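Fruit on a wire and wood shelf: basket on it, or basket in front?
Kitchen Corners > Storage and Shelving
8 replies

quincebottom wrote:
Hello all, first proper post after a long while of reading everybody else's. I've finally got one of those two-tier shelves (black mesh sides and back, pale wood top and bottom) and I'm very pleased with it, but I can't settle where the fruit should live. My old bowl went to my sister, so I've moved over to a yellow plastic basket with holes all the way round. At the moment I keep it on the table, end-on to the shelf, which leaves the bottom board free for post and the bread tin when I get round to it. I do like seeing the apple as I walk past!
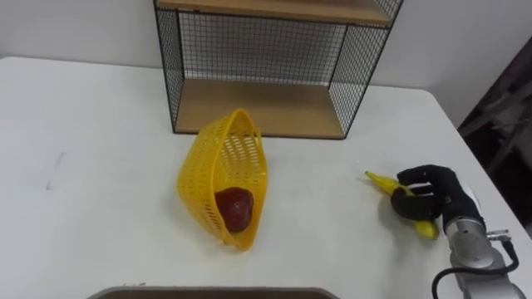

marrow_and_mint wrote:
Welcome! Lovely bright yellow, that. I'd have it up on the board, personally. Anything left on my table gets shunted about at every meal, and by July I'm forever wiping round it.

Wekar Wanderer wrote:
Going to disagree with marrow, sorry. Fruit tucked under a shelf gets forgotten in our house. We had ours at the back of a Barredo unit for a whole winter and I found a satsuma in there I'd rather not describe. Out in front where people can grab it, every time.

marrow_and_mint wrote:
But that's a solid-sided one, isn't it? With mesh you can see straight through to the wall, so you'd have to be trying quite hard to lose a satsuma.

quincebottom wrote:
Well, I gave marrow's way a go, and added a banana while I was at it. The basket sits nicely on the lower board and I must say the table feels twice the size. The apple is at the back and the banana curls round the front and side of it.

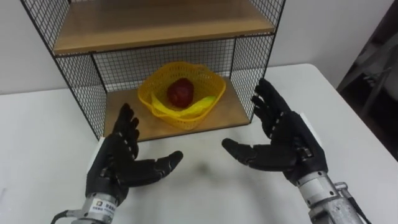 oldteatowel wrote:
Much better up there, to my eye. I would take the banana out though. They bring everything else on far too quickly, and apples are just as bad the other way. Mine hang on a hook off the side of the mesh and they last me the week.

Wekar Wanderer wrote:
I'll give you that it looks tidy. I still say you'll eat less of it! And I've never had any bother with bananas and apples together, we just get through them.

pantry_moth_no_more wrote:
Whichever way you go, give that bottom board a coat of oil or wax before it has fruit on it full time. I didn't, and mine has a ring in it where a pear went over. The basket has holes, remember, so put a saucer or a folded cloth underneath.

quincebottom wrote:
Oh, I hadn't thought of drips, thank you. I've a tin of wax left over from the chopping boards so I'll do both shelves at once. Basket stays on the board for now, and I'll try the hook for the bananas if I can find one thin enough to go through the grid.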